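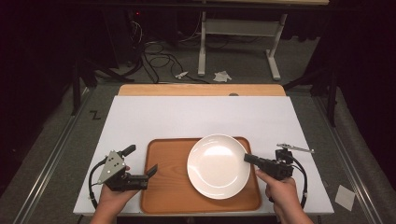 Attachment 1: tray with plate, right half

Ticket: Serving tray, plate slides when lifted
Product: Lerstead tray, orange-brown
Opened by: Saoirse Gallagher
Assigned to: Ciarán Mac Mathúna
Status: Waiting on customer

Saoirse Gallagher, Sunday
The plate moves every time I pick the tray up. It's a round white plate, glossy, with a wide rim. I keep it on the right side so there is room for a glass on the left. The tray has a raised rim, so nothing has fallen off yet, but the plate hits the side hard. I have washed the tray once, by hand.

Ciarán Mac Mathúna
Thanks. Please try these and reply with results.
1. Wipe the tray and the foot of the plate with dish soap, rinse, dry fully. New trays can have leftover wax on them.
2. Put the plate in the middle and lift with both hands.
3. Repeat with the plate on the right, nothing on the left.

Saoirse Gallagher
Step 1: a bit better.
Step 2: no sliding, 9 lifts.
Step 3: slid on 7 lifts.

Ciarán Mac Mathúna
So it slides when the load is on one side. I can send a Plestum liner, no charge. It trims with scissors. Please measure the flat part inside the rim, length and width, and confirm your mailing address.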